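Section 2. Before You Buy: Planning the Cell in Simulation

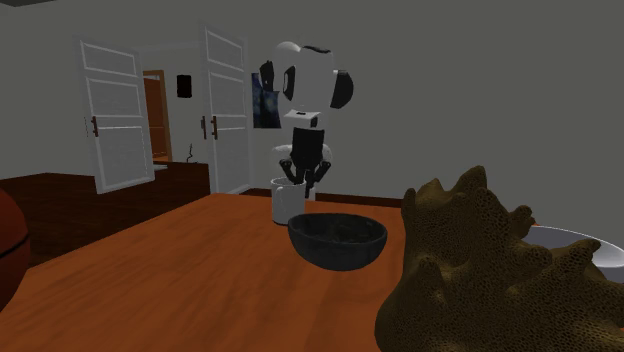 Read this section with your budget open and your purchase order closed. The Hunthorpe planner lets you run a two-armed robot through your own tasks before any money moves. Most overspending we see was settled in the first hour, by someone who fell for a brochure.

2.1 What you need

A desktop computer that meets the graphics requirements in Section 1, a Hunthorpe license, and a list of the objects your robot will handle. "Various" is not a list.

2.2 Setting up the trial

1. Open the planner and choose New Trial.
2. Enter the measured height and depth of your work table. Do not use the figures from the furniture catalog.
3. Load your objects. Include the awkward ones. A robot that can only pick up a mug is an expensive way to own a mug.
4. Place some items close together, the way your staff leave them.
5. Set the number of attempts to 1,000 and press Run.
6. When the run ends, save the report under the gripper's name.
7. Repeat from step 5 with each gripper on your shortlist.

Note: A full run can take 8 hours. Start it in the evening and leave the computer alone.

2.3 Reading the report

Look at the failures first. Sort them by object, then by position on the table. If one object causes most of the trouble, price a different container before you price a different robot. Areti Liapis at Branenel ran 362 attempts, got impatient, and ordered the larger gripper anyway. She has kindly let us print this, and the gripper is for sale.

2.4 Building the budget

1. Enter the robot, grippers and table mounts on separate lines.
2. Add guarding, floor work and electrical work. These are never in the quote.
3. Add training for at least two operators – one of them will go on vacation.
4. Add spare fingertips.
5. Print the sheet and have whoever pays for it sign it.

Caution: Simulated contact is kinder than the real thing. Do not use a trial result as proof of safe operation, and do not promise a cycle time based on it.

Caution: Prices stored in the planner are updated each May. Ask your supplier for a current quote before signing.

If the report will not open, see Section 7, Troubleshooting.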